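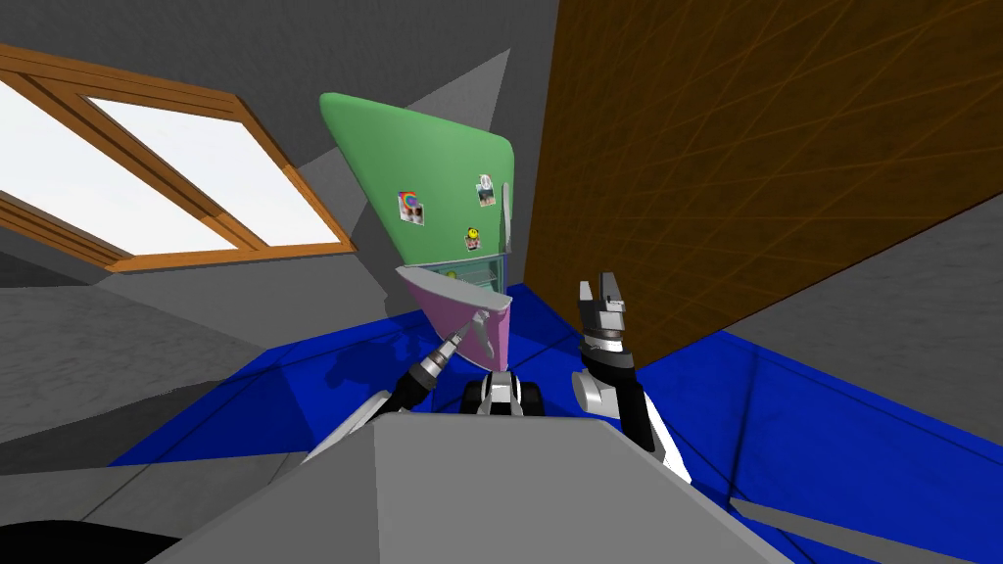
The simulated kitchen, lower fridge door open.

Intan Nasution steers both arms from a desk in Torcombe. Her hand movements are logged as joint angles, and each run becomes one lesson in handling a door.
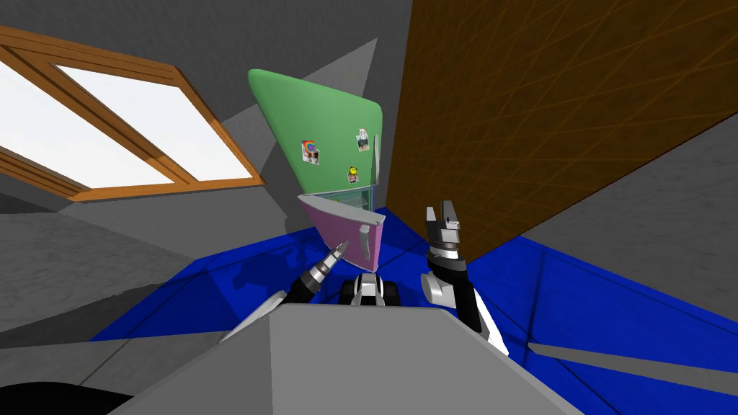
Dorum, March

The set needs 600 runs. Bayu Krishnan has kept 74 — the rest of his were too jerky to learn from.

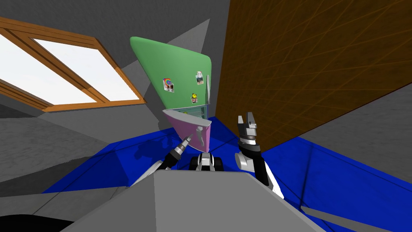

Surent Remote Handling Group

Slow hands give cleaner data, Nasution finds. She stops after 3 hours.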